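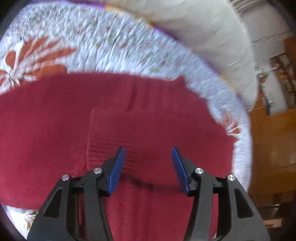
Slide 1. Dark red knit on a white quilted bedspread.

READING A SERIES IN THE WRONG ORDER
Notes for the library talk, 1st February. Big print copy in the blue folder.

START

Hello, thanks for coming out. Say who I am. Phones.

Talk is about series. Mostly crime, mostly the Orkanden books, some other things if time. If you haven't read Orkanden don't worry. If you have, please don't shout out the ending of the last one, there are people in here halfway through.

Show of hands -- who has ever started a series in the middle by accident? (Wait. It'll be most of them.) Who put it down again when they found out? Who carried on?

I carried on. Picked up The Salt Door in a charity shop, no number on the spine, nothing on the back to say it was a series at all. Got to page 81 and somebody says to the inspector "not after what you did at Hemmin" and she goes out of the room. And nobody in the book explains it. I thought, I've missed a page. Went back. Hadn't missed a page. I'd missed three books.

Read out the bit from page 81. START at "The kettle had been on". STOP at "shut the door behind her". Don't go on to the next paragraph, it gives away the brother.

WHAT THE BOOKS ARE

Quick for those who don't know them.
Six books. Orkanden is the island. Cold, one proper road, a ferry that doesn't run half the winter. Inspector comes back to it after years away on the mainland. Hemmin is the village on the north side where she grew up and where her father had the chapel. All the books get back to Hemmin sooner or later, even the one set almost wholly on a boat.

The boat is the Ikura. Say it slowly, people hear it wrong. Fish factory ship, book three. More on that later.

Published by Gekgate, small press, they did the first ones in tiny runs with those awful brown covers and then redid the lot. If you've got a brown one hang on to it. I don't know that it's worth anything, I just like them.

Not gory. Someone always asks. There's one nasty scene in book two with the nets and you can see it coming and skip it. Very little swearing. A fair bit about faith, loss of it mostly, and getting some of it back -- the father is a minister and not a villain, and I was pleased about that as I'd got very tired of ministers being the murderer.

THE ORDER THEY COME IN

(Slide 2, the list. Leave it up a while, people write it down.)

The Chapel Road
Low Water
The Ikura
The Salt Door
A Lamp for Hemmin
The Last Ferry

Order I read them: Salt Door, then Last Ferry as it was the only other one the library had in, then Chapel Road, then Low Water, then Lamp, then The Ikura right at the end after a long wait for it.

So four, six, one, two, five, three. I don't recommend it as such. But I want to say what happened when I did it becuase it wasn't what I expected.

WHAT YOU LOSE

Be fair here, start with what's bad.

You lose the shocks. No getting round it. By the time I got to Low Water I knew the sergeant was going to die, I knew it from the first line he's in. Sat there reading him buying a second hand pram and felt sick.

You lose the relationship between her and the sister. In order it's slow, they don't speak, then they speak on the phone, then there's the visit. I had them as good friends in book six first and then had to watch them be horrible to each other. Found it quite hard to believe in the horribleness. I kept thinking oh you two get over yourselves, you'll be fine.

Jokes. There's a running joke about the police car heater and I didn't get it till my third book.

Also you get muddled. I thought the harbour master and the man with the dog were the same man for nearly the whole of Salt Door. (They really aren't. Bit of a problem.)

WHAT YOU GET

This is the main bit. Slow down.

1. You read like a detective. Bit cheesy but I mean it. I had the result and no reasons. Somebody wouldn't sit in a certain chair in the kitchen and I had to hold on to it for two books until I found out why. In order you'd know already, you'd hardly notice the chair.

2. Sad things get sadder. See pram. See the father's last sermon, in Chapel Road, where he says he'll preach on the second half next week. I already knew there was no next week. First time readers go straight past that line. I asked at my own reading group and not one of them remembered it.

Read the sermon bit?? Only if going well for time. It's 2 mins and I do get wobbly in the middle.

3. You find out if the books stand up. Publishers love to put "can be read as a stand-alone" on the back. Test it. Some can, some can't. My verdict:

The Chapel Road -- yes of course, it's the first.
Low Water -- yes. Best plot of the lot too.
The Ikura -- yes, easily. Nearly all strangers, shut up together on a ship.
The Salt Door -- just about. I managed.
A Lamp for Hemmin -- no. Please don't. It's a lovely book and it'll mean nothing.
The Last Ferry -- you can follow the murder. You won't care about the wedding.

(Someone will argue about Salt Door. Let them, but move on.)

THE IKURA

Saving this one as I saved it, though not on purpose.

I'd been told it was the odd one out. No Hemmin until the last chapter, no sister, no chapel. Inspector's on board for one reason and then the weather shuts and she's stuck with the crew and a dead cook. 18 days at sea. Every chapter is a day, so you always know how long is left, and I don't think I've ever read anything that used the chapter numbers so well. You start dreading the teens.

I read it last so I knew she lives. Obviously. She's in the next three. But everyone who reads it in order knows that too really, it's a series, her name's on all the covers. What I didn't know was what she'd done on there. All the other books go round it. "Since the ship", "before the ship", the way she won't take a cabin on the ferry and sits up on deck in the freezing cold in book six. I'd had that deck scene in my head for months. I had my own ideas what it was about. I was wrong and mine was more dramatic, and hers was worse.

That's all I'm saying on that. Somebody in here is going to read it.

Check water. Drink some.

HOW LONG SHOULD A SERIES GET

Shorter section, more of a moan.

I like six. By six you know the place and nobody's run out of relatives. I gave up on a cosy series last year, won't say which, when the tea shop lady found yet another body in the same walled garden. Would you not move?

Things that go wrong in long ones:
- the hero stops getting older but the children don't
- every villain from before comes back out of prison
- the first chapter turns into a catch-up. "As she often thought since the terrible business with the lighthouse". Skip, skip
- the books get fat. Chapel Road you can read on a train. I've got later books in other series I can't hold up in bed

Orkanden dodges most of it. It does do the prison one once. I forgive it.

Ask: what's the longest you've stuck with? Take two or three answers, no more, last time this ate the whole talk.

TIPS IF YOU'RE DOING IT IN A GROUP

People asked for practical stuff last time so.

Split the group. Half start at book one, half start at any stand-alone. Don't tell each other anything for a month. Then talk. We did it with Orkanden in November and it was the best meeting we've had, properly heated, one person took her cake home.

Give it some 100 pages before you let anybody drop out. Series books start slow when you don't know the people. After that, let them go, it's meant to be for pleasure.

Write down what you don't understand. Bit of paper in the back of the book. I've still got mine from Salt Door, it says "WHAT CHAIR" and "who is he???" and "did she used to sing". She did used to sing.

Don't look it up. I know. The phone's right there. But the reader pages for these are terrible for spoilers, even the character lists put "(deceased)" after people.

Library stock: ask at the desk, they've got the new covers of one, two and four, the others are request only. Large print for Chapel Road only I think -- CHECK THIS before I say it. Audio is good, same reader all through, she does the father's voice very quietly and it works.

IF TIME

Other series that survive being read backwards. Don't name too many, they'll all be wanting a list. Just say: look for ones with a strong place, where the place does the remembering. Look for ones where the detective has a secret the author knew from the start. You can tell. If it was made up in book five it shows when you go back to book one and there's no room for it.

If short of time cut the moan about length and go straight to group tips.

ENDING

Last reading. Final page of The Chapel Road, no spoilers in it, it's only her walking down to the water with the lamp. START "There was ice in the ruts". Read to the end of the page.

Then: I read that after I'd read the last book of all, and the lamp's in the last book too. Won't say where.

Questions. Repeat them back loud, the lady at the back couldn't hear last time.

Likely ones:
Is there a seventh? -- Not that I've heard. Gekgate's website doesn't say anything.
Is Orkanden real? -- No. I did look on the map.
Which order should I do? -- One first, then whatever the library's got. Ikura before Lamp if you can bare the wait.
Is it going on telly? -- No idea. Hope not. They'd cast the father wrong.

Raffle after, tickets in my coat pocket NOT the bag.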